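Opening Doors, One Try at a Time: A Visit to the Netlow Open Day

The first thing anyone hears on walking into the Munro building is laughter. A group of kids has their noses almost against a big screen on the far wall, and on it a white robot with two arms has just missed a door latch for the second time. "Again!" one of them shouts, and the engineer at the keyboard obliges.

She has been at Netlow since it was two people and a borrowed desk, and she runs the simulation side of the project the team calls Osen. I had come to Simumholm for the open day expecting to be walked past a few machines behind a rope. What I got was a chair, a cup of strong coffee and most of an afternoon with someone who really, really likes doors.

"Everybody wants to ask me about picking things up," she says. "Cups, blocks, socks. And sure, that's hard! But you can't bring anybody a cup if you're stuck in the hallway."

Osen is the name for the software and for the pretend house that goes with it. The rooms have floors and furniture and doors of every kind the team could think of, and the robot spends its days in there trying to get from one side of a door to the other. The visitors see a handful of tries. The computers in the back room get through a lot more. On the morning of the open day the counter over her desk read 3,103, and that was only the tries since she had come in and turned the lights on.

"I know I shouldn't look at it so much," she says, "but it's like watching the odometer roll over in your car. I can't help it."

I ask why a robot should have any trouble with something my three-year-old nephew figured out on his own. She's clearly heard this one before, and she leans in anyway, happy to be asked. A door, she tells me, is a thing that moves but only the way it wants to. Pull on a swinging door in a straight line and you end up fighting the hinges. Push a sliding door a little bit sideways, into the wall or out toward yourself, and it drags. People feel that in their fingers and adjust before they've even noticed. The robot has to be taught to feel it, or at least to guess well.

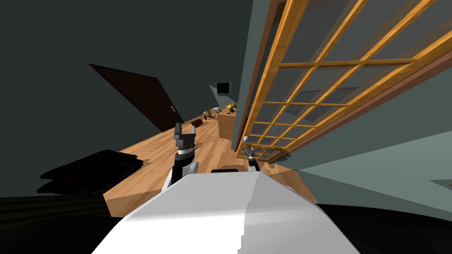

"Sliding doors are my favorite," she says. "I grew up with one, between the kitchen and the back room, and it stuck every winter. You had to lift it a tiny bit and then go. I want a robot that can learn to lift it a tiny bit and then go."

So the team makes the pretend doors stick. Some are heavy and some are so light they fly off down the track at a touch. Floors get slick, handles get moved up or down, the lighting changes. The point is to keep the robot from learning one perfect door by heart and then falling apart when it meets a real one. She says their early version did exactly that. It could open a single door, beautifully, from a single spot on the floor, and if you started it a hand's width to the left it would grab at the air with total confidence.

"I have that video saved," she says, laughing. "I play it whenever I think we're not getting anywhere."

The kids by this time had been joined by their parents, and the questions were coming quicker than she could take them. Does it get tired? (No, but the computers get hot.) Can it break the glass? (In there, it can do whatever it likes, and that's the beauty of it.) Does it know what a door is? That last one came from a girl in a yellow raincoat, and it got the longest answer of the day.

"I don't think it knows the way you know," she told her. "It knows that when it puts its hand in the right spot and moves the right way, something opens up. Maybe that's what you knew too, when you were very small."

The girl thought about that and asked if she could drive it. She could, it turned out to be part of the plan, and there were 12 other children in line behind her before she'd sat down. Each of them got two minutes with a controller and the robot's own view of the room. Watching them was the best part of my visit. You see right away how odd it is to work with arms that aren't yours, when you can't feel what you're touching and the floor is tipped to one side because the robot happens to be looking that way. Grown-ups froze up. The kids just tilted their heads and kept going.

"We learn so much from this," she says. "Somebody will come at the handle from underneath, and I'll sit there thinking, why did we never try that?"

The team held its first open day in November, with four visitors, two of them related to her. This time they ran out of coffee by lunch. When I ask what comes next she talks about the long step from the pretend house to a real one, and she's careful about it. Real latches are worn. Real rooms have laundry in them. She won't give me a date, and I liked her more for it.

On my way out I slid open the closet to get my coat and noticed, for the first time in my life, that I'd started slow, felt for the weight, and then pulled. I went back in to tell her. She was already setting up for the next group, and she waved me over to try it again with my left hand.

Related items

Open day at the Munro building: how to sign up
What the Osen team is reading
Getting to Simumholm by train
Netlow answers your letters
Five questions about robot hands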